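Print this page | E-mail this page

# Bevwood Rainfall Diaries - data card

Daily rain gauge readings from Bevwood, typed up from the paper diaries kept at Sallness. Compiled by Olaia Requena and Bendik Lunde. Version of 20 August 2019.

The file holds 3740 readings. Of these, 904 are marked `est`, and I would leave them out of anything serious. The diaries call them estimates - several look like the day before, copied down a line.

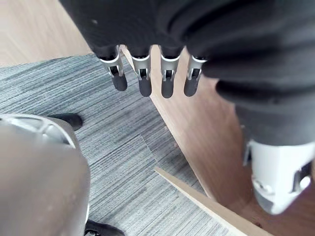
Can the monthly totals be compared across the whole run? Only with care, as the gauge was moved in June of the second year and the two sites were never read side by side.

Clive Pilkington's earlier summary says the later years are wetter. Maybe so. The new spot is also farther from the trees, and his summary doesn't mention it.

## Columns

- `day` - as written in the diary
- `mm` - blank means no reading, NOT zero
- `flag` - `est`, `moved` or empty

## Known problems

Rima Qudah checked 2615 rows against the paper. The rest are unchecked. Corrections go to Bendik, with the diary page.

This site uses cookies. By continuing to browse you accept our cookie policy.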